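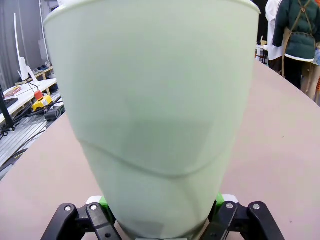
**Reicht eine Kamera am Handgelenk, damit eine gelernte Greifstrategie auch in einem anderen Raum funktioniert?**

Belegt ist das bisher nur unter engen Bedingungen: bekannte Objektklasse, ähnliche Tischhöhe, ähnliches Licht. Für beliebige Räume kenne ich keine Messung, die mich überzeugt.

---

**l_baumgart** · 26/01/2023

So weit der Stand aus dem alten Thread, ich mache hier neu auf, weil der andere in der Reglerdiskussion versunken ist. Anlass ist der Bericht von Bodnár und Mészáros aus Fluvdale zu Listallow. Kurzfassung für alle, die ihn nicht gelesen haben: 467 Demonstrationen, alle von Hand geführt, als Eingabe nur das Bild vom Handgelenk und die Greiferöffnung. Keine Außenkamera, keine Tiefendaten. Getestet mit vier Bechern, die im Training nicht vorkamen. Ergebnis im neuen Raum: 20 von 30 Versuchen gelungen.

Im Abstract steht dazu »überträgt robust auf unbekannte Umgebungen«. Ein Drittel Fehlschläge bei einem stehenden Becher auf einem leeren Stück Tisch nenne ich nicht robust. Und »Umgebungen« im Plural ist bei einem einzigen Testraum auch mutig.

---

**hubmann_b**

> Ein Drittel Fehlschläge bei einem stehenden Becher

Da gehe ich mit, aber das Problem liegt für mich tiefer. Bei 30 Versuchen geht das Konfidenzintervall von knapp der Hälfte bis vier Fünftel. Die Vergleichsmethode mit Außenkamera liegt im selben Bereich. Daraus einen Vorsprung abzulesen ist Wunschdenken. Im Text fehlt jedes Intervall, in der Tabelle auch.

Außerdem: Wer hat die Becher hingestellt? Wenn dieselbe Person, die die Demos geführt hat, auch die Startpositionen wählt, dann landet der Becher eben dort, wo der Arm gut hinkommt. Das passiert ohne böse Absicht. Ich habe es bei mir selbst nachgemessen und mich geärgert.

---

**tarun_ch**

Ihr seid mir zu schnell. Der Witz an der Handgelenkkamera ist doch, dass das Objekt kurz vor dem Griff fast das ganze Bild füllt. Was dahinter herumsteht, Schreibtisch, Kabel, Leute, das ist am Rand und klein. Wenn die Policy in dieser Phase auf die Becherwand und die eigenen Finger schaut, ist der Raum ziemlich egal. Das ist ein vernünftiges Argument und steht so auch in Abschnitt 3.

Wir fahren mit dem Kitix einen ähnlichen Aufbau und beim letzten Stück der Annäherung sehe ich denselben Effekt.

---

**l_baumgart**

@tarun_ch Kurz vor dem Griff, einverstanden. Nur ist das die einfache Phase. Am Anfang der Bewegung ist der Becher klein und der Hintergrund groß, und genau dort muss das Netz entscheiden, wohin es fährt. Im Anhang haben die beiden die Fehlschläge grob einsortiert, die meisten unter »Annäherung«. Das Argument mit dem füllenden Bild erklärt also den Teil, der sowieso klappt.

Und wenn der Becher alles verdeckt, fehlt umgekehrt die Information über die Nachbarschaft. Beim Abstellen neben ein zweites Objekt möchte ich das nicht erleben.

---

**tarun_ch**

Punkt für dich bei der Annäherung. Beim Abstellen nicht, das war gar nicht Teil der Aufgabe. Man kann einem Bericht nicht vorwerfen, was er nicht behauptet.

---

**hubmann_b**

Das Wort »Manipulation« steht im Titel. Greifen und anheben ist davon ein ziemlich kleiner Ausschnitt.

---

**patrício_fan**

Stiller Mitleser bisher. Wir haben letzten November versucht, das mit dem offenen Patrício-Datensatz nachzustellen, vor der Veröffentlichung, mit dem Code, der damals im Repo lag. Unsere Beobachtungen, ohne Anspruch:

- Matte Becher gingen deutlich besser als glänzende. Durchsichtige haben wir nach einem Nachmittag aufgegeben.
- Große Becher, die man unten am Fuß fasst, verlangen eine tiefe Greifhöhe. Sobald die Tischplatte etwas höher war als in den Demos, setzten die Finger auf.
- Personen im Hintergrund störten nur, solange der Arm noch weit weg war. Das stützt eher Baumgart als Tarun.
- Mit neu gemischtem Zufallsstartwert schwankte die Erfolgsrate zwischen zwei Trainingsläufen stärker als zwischen den beiden Methoden.

Der letzte Punkt hat uns den Rest gegeben. Wir haben nichts davon veröffentlicht, unsere Versuchszahl war auch zu klein.

---

**l_baumgart**

Der letzte Punkt gehört gerahmt. Im Bericht steht ein Trainingslauf pro Methode, wenn ich die Fußnote richtig lese. Habt ihr die Startwerte noch?

---

**patrício_fan**

Die Logs liegen noch auf dem Rechner, die Gewichte nicht mehr. Ich suche sie raus.

---

**g_bodnar**

Gizella Bodnár, Mitautorin. Jemand hat mir den Link geschickt.

Zur Fußnote: richtig gelesen, ein Lauf pro Methode. Mehr war mit unserer Rechenzeit nicht drin, das hätte deutlicher im Haupttext stehen müssen. Die Startpositionen hat Zsolt gelegt, die Demos habe überwiegend ich geführt. Ausgelost waren die Positionen nicht, der Einwand von hubmann_b trifft also zu.

Das »robust« verteidige ich nicht. Den Ansatz schon: Eine Außenkamera muss man nach jedem Umzug neu kalibrieren, und das hat uns in früheren Projekten bis zu vier Arbeitstage gekostet. Eine vergleichbare Erfolgsrate ohne diesen Aufwand ist für mich ein Ergebnis, auch wenn kein Vorsprung da ist.

---

**hubmann_b**

Danke für die klare Antwort. »Vergleichbar« ist bei der Versuchszahl trotzdem zu viel gesagt. Ihr habt keinen Unterschied gefunden, und bei diesem Umfang hättet ihr auch einen ordentlichen Unterschied übersehen.

---

**tarun_ch**

Das Kalibrierargument finde ich stark genug, um es weiter zu verfolgen. Mein Vorschlag: Positionen auslosen, Tischhöhe als eigene Variable, mehrere Trainingsläufe. Die Becher können von mir aus dieselben bleiben.

---

**l_baumgart**

Dann bitte auch vorher aufschreiben, was als gelungen zählt. »Becher berührt und leicht angehoben« war im Anhang einmal dabei und einmal nicht. @g_bodnar, gibt es die Rohvideos der Testläufe irgendwo?

---

**g_bodnar**

Auf dem Institutsserver, noch nicht freigegeben. Ich kläre das mit Zsolt und schreibe wieder hier rein.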